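# How Do You Teach a Robot to Fold a Jacket?

Last November I went to the open day at Brinar, a robot workshop in Titwood, and I got to watch people teaching robots to do laundry! Well, the folding part. (The robots don't wash anything yet. I asked.)

The teachers hold grippers, which are a bit like big pinching fingers, and they fold the clothes themselves while a camera on the gripper records every move. Later the robot's computer studies all those recordings.
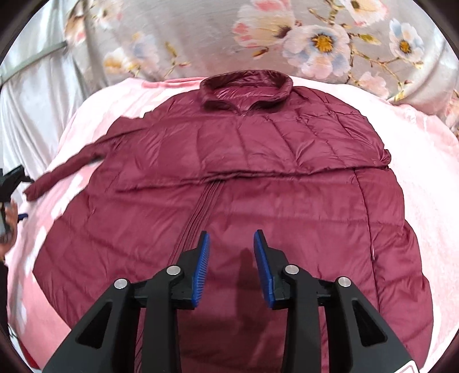 Folding is much harder for a robot than stacking blocks, and it took me a while to see why. A block keeps its shape, but clothes flop and wrinkle and bunch up. Take a puffer jacket: with one sleeve folded across the chest and the other still stuck out to the side, it's a totally different shape from the one you hang on a hook! So the robot needs loads of practice recordings. Their folding robot, Tritero, has 2,540 to learn from, and 136 of those are just jackets.

Try it at home with two pairs of kitchen tongs and an old sweater. My best time was 54 seconds, and it looked awful.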